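Processador no lugar, memória ainda não

13/02/2023

A máquina que uso para compilar e guardar cópias de segurança estava desligada desde janeiro. Os sintomas eram sempre os mesmos: arrancava, ficava estável durante umas horas e depois reiniciava sem deixar nada no registo. A fonte foi a primeira suspeita. Troquei-a por uma Trorine que tinha de reserva e o comportamento manteve-se. A memória passou no teste completo, módulo a módulo, sem um único erro. Restavam o processador, a pasta térmica e o soquete, por esta ordem de facilidade.

O contador que deixei a correr registou 355 horas de funcionamento até à última falha. Antes disso o sistema tinha aguentado 1809 horas seguidas. Uma diferença destas aponta para contacto ou temperatura, e as temperaturas em repouso estavam normais. Em carga, não tanto.

A desmontagem seguiu a sequência habitual. Cabo de alimentação fora, botão de arranque premido durante alguns segundos para descarregar o que restasse, pulseira antiestática ligada ao metal da caixa. O dissipador saiu com uma ligeira rotação, sem puxar na vertical. Quem puxa a direito arrisca-se a trazer o processador agarrado. A pasta antiga estava seca e com uma zona sem cobertura num dos cantos. Limpei as duas superfícies com álcool isopropílico e papel que não larga fibras, duas passagens em cada uma.

Retirei também todos os módulos de memória antes de mexer no soquete. Não é obrigatório, mas com os bancos vazios há mais espaço para a mão e menos hipóteses de bater em alguma coisa ao levantar a alavanca. Ficaram numa bandeja, etiquetados pela posição de origem. A ordem conta quando se quer comparar o antes e o depois.
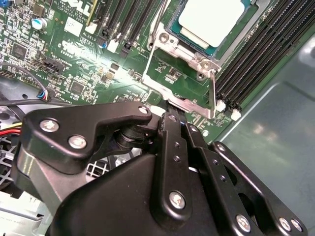

A armação de retenção merece mais atenção do que costuma receber. É uma peça de metal com dobradiça, fixa à placa por parafusos, e a força que aplica sobre o processador depende de esses parafusos estarem bem assentes. Verifiquei-os um a um com uma chave de cabo curto. Um deles rodou quase um quarto de volta antes de oferecer resistência. Pode ser a causa de tudo ou pode não ser nada; anotei.

Com o processador fora, inspecionei os contactos do soquete com uma lupa de dez aumentos e luz rasante. Nenhum pino torto, nenhum resíduo de pasta. Passei um pouco de ar, a distância e de lado, e não toquei em mais nada. Na face inferior do processador havia uma marca ténue de dedo, que saiu com álcool.

A reposição é a parte curta. Processador alinhado pelas marcas, pousado sem pressão, armação descida, alavanca presa. Se for preciso fazer força antes de a armação estar em baixo, alguma coisa está mal alinhada e o melhor é voltar ao início. A pasta nova é da Nuvent, uma seringa que comprei na Arruda, e apliquei-a em cruz fina. Já usei o método do ponto central durante anos e a diferença de temperatura entre os dois, nas minhas medições, é inferior ao erro do sensor.

A Ye-ji Joo, que tem uma placa da mesma família, escreveu-me a sugerir que arrancasse primeiro com um só módulo, na posição mais próxima indicada pelo manual, e acrescentasse os restantes depois de a máquina passar pelo menos uma noite em carga. Faz sentido. Se o defeito voltar com um módulo, a memória sai da lista de vez. Se só voltar com todos, o problema passa a ser o controlador ou um dos canais.

Notas para mim próprio, antes de fechar a caixa:

Confirmar a versão do firmware e guardar uma cópia das definições atuais.
Rodar o cabo da ventoinha traseira para fora do caminho do dissipador.
Repor a bateria da placa, que mediu abaixo do valor nominal.
Registar a temperatura em carga a cada 5 minutos, com a tampa posta.

A bancada continua montada na mesa Guvberg do escritório e vai ficar assim mais uns dias. O teste de compilação que uso como referência demora por volta de 2184 segundos nesta máquina, e quero repeti-lo o suficiente para ter uma curva de temperatura decente antes de voltar a pôr os discos. Os valores seguem num próximo texto, com o registo em bruto para quem quiser fazer as contas.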